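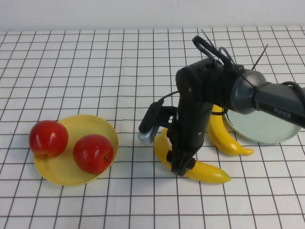
PRE-OPENING CHECK, DEMONSTRATION TABLE 2
Clerkumport open day, May 23, 2026
Checked by: Larasati Jugah

1. Visitor line taped 600 mm from table edge. OK.
2. Emergency stop within operator's reach, tested before doors. OK.
3. Speed limit set to 30 percent for fruit sorting. OK. Do not raise on request.
4. Grid sheet flat. Slight waves. Accepted; smooth by hand between groups, arm disabled.
5. Fruit and plates clear of arm base. OK.
6. Cables secured along arm. COMMENT: wrist cable hangs in a wide loop at table height, near fruit and plate rim. Re-tie with enough slack for full wrist rotation, then repeat item 3 at low speed.
7. Cable tie tails trimmed. OPEN. Tails stand up from wrist. 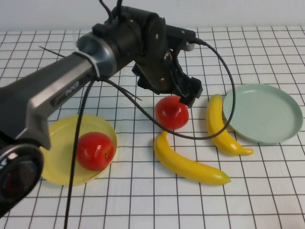

Juwita Wibisono: Item 6 was also raised at Pekstead in April. Please do not close it on a re-tie alone. I want a clip on the forearm before the next visit.

Noted. Items 6 and 7 stay open. Group size held at 35 until both are signed off.

Recent checklists
Setiawan hall, power and floor cables
Dreria conveyor, guard inspection
Visitor route, Pekstead

Print this page | E-mail this page
Contact the safety desk | Back to top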